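Setting Out Fruit: Notes for the Snack Table Unit
Home and Childcare Skills, Course 480
Tuulikki Karppinen

Welcome back, everyone, and thank you for the lovely notes you sent in after the bread unit. I have read every one of them (Ville Aaltonen, your question about rye crusts will get its own page, I promise). These notes go with the session on fruit at the children's table. Please read them before you come, and bring an apron and a small knife you are used to. The school knives are sharp enough, but they are heavy, and those of you with smaller hands grumbled about them all through January.

Where we left off

Last time we talked about the table itself: the height, the wiping down, and what belongs on it before any food comes out. I said then that a snack table for small children should be mostly bare, and a few of you looked doubtful. I still think so! Children lean, they reach across each other, and they like to spread their elbows. A crowded table ends up on the floor. Put out one bowl, a mat where the food will be handled, and perhaps a tray for whatever has been cut, and then stop.

Choosing the fruit

Bananas are the backbone of this whole unit. They peel easily, they cost little, and most children will eat them even on a grumpy day. Buy some that are a touch green at the stem for later in the week and some that are ready now. A few small brown spots are fine and usually mean a sweeter banana. Parents do ask about the spots, so have a kind answer ready. Leena Aaltonen tells them "that's the sugar coming through," and I have borrowed it ever since.

Oranges and their smaller cousins come next. For the under-fives I like the little ones that peel in one go, but do check for seeds, even when the label on the bag says there are none. Plums are wonderful in season and a nuisance out of it. Take the stone out yourself, always, and do it away from the table.

Now, tomatoes. I know, I know, we had this argument in the first week and Santeri has not forgiven me. For our purposes they go out with the fruit. Children don't mind what shelf they came from in the store. Small tomatoes and grapes must be cut lengthwise into quarters for young children, with no exceptions, and this will be on your practical sheet. Whole ones may be used for sorting and naming games only when an adult is sitting right there, and they are put away before anybody starts eating.

Washing and drying

Wash everything, including what will be peeled. The knife or the thumb carries whatever was on the skin straight through to the inside. Use cool running water and your hands, no soap. Dry the fruit with a clean towel afterward, and keep one towel for fruit alone. Mine has a blue stripe so I can't mix it up.

Arranging the bowl

Start with the round fruit, and let the bananas lie over the top or lean against the side. Heavy things low, soft things high. Don't fill the bowl past the rim, or the first child to take an orange will take three more with it. If a bunch is very large, split it. Two bananas still joined at the top are much easier for a small person to lift.

For your practical

Work in pairs. Eino Pelkonen will be at the back table with the trays and can help anyone who gets stuck on the plums. Lay one place, fill one bowl, and talk your partner through it as if they were four years old. Fill in page 34 of your workbook before you go home, and leave your table as you would like to find it.

A word about the room around the food

The place where children eat matters nearly as much as what they eat, and it doesn't take money to make it friendly. Put their own work up close to the table, low enough that they can see it while they chew. A wall of house drawings behind a yellow bowl of fruit does more for a shy eater than any speech from me, and a placemat with cartoon characters on it, like the one under the two bananas, gives a child something to chat about while the peeling gets done. Choose your mat and your wall for the practical with that in mind, and tell your partner why you picked them.
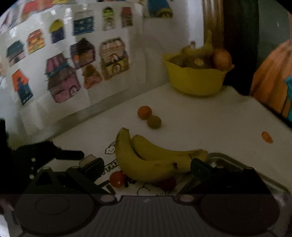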